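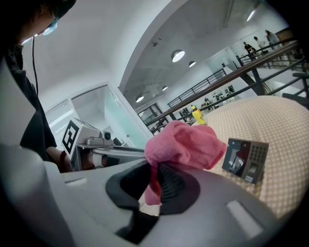
**Figure 3.** Cloth held in the jaw of a hand-held gripper during a collection session.

### 4.2 Rules for handling soft items

The collection protocol at Oltard began as a single page of notes on how to start and stop a recording. It said almost nothing about the items themselves, and for rigid objects that did little harm. Soft items were a different matter. A cloth can be pinched at a corner, along a fold, or as a loose lump with a tail of fabric hanging through the jaw, as with the pink cloth in Figure 3, and two operators given the same instruction will often choose differently. We reviewed 994 recordings made under the first version of the protocol and marked 149 of them as unclear, meaning that two reviewers could not agree on whether the grasp met the task instruction. Most of these involved cloth or plush material.

The revised protocol therefore defines a valid grasp by its result. The item must be held between both inner surfaces of the jaw when the lift begins, and it must stay held until the operator reaches the release area. Fabric may hang below the jaw. It may not be wound around the gripper body or held in place by the operator's free hand. If the free hand touches the item after the lift has begun, the recording is kept but tagged as assisted. We decided against deleting assisted recordings, as the Berkora group does, since they are still useful for training a grasp detector.

Markers and cameras are covered by a separate rule. Where a device carries a square fiducial marker, the marker must be flat, clean and fully fixed to its mount. Operators check it before each session and again after any drop, even a short one. A bent marker is replaced, never pressed back into shape. The camera lens is wiped with a dry cloth at the same two points. Lint was the most common fault we logged on the plush items, and it was easy to miss on the preview screen.

The third group of rules concerns the work surface. Padded or patterned surfaces are allowed, and we encourage them, but the surface must be named in the session record along with any extra objects left on it. Extra objects stay in place for the full session. In early sessions operators tidied up between takes, and the small changes that followed were not written down anywhere.

Sessions in shared buildings need two further steps. People in the background must be told that recording is in progress, and a notice is placed at each entrance - the Kofler template is used, with the contact line changed. Faces are blurred before any file leaves the site.

An operator may record for 25 minutes before a break of at least 8 minutes. The limit was set after wrist complaints at the Skolilard site, where blocks had been twice as long. It applies to practice takes as well as recorded ones, and the session lead keeps the time. Exceptions are not granted for unfinished tasks; the remaining takes move to the next block and keep their original task numbers.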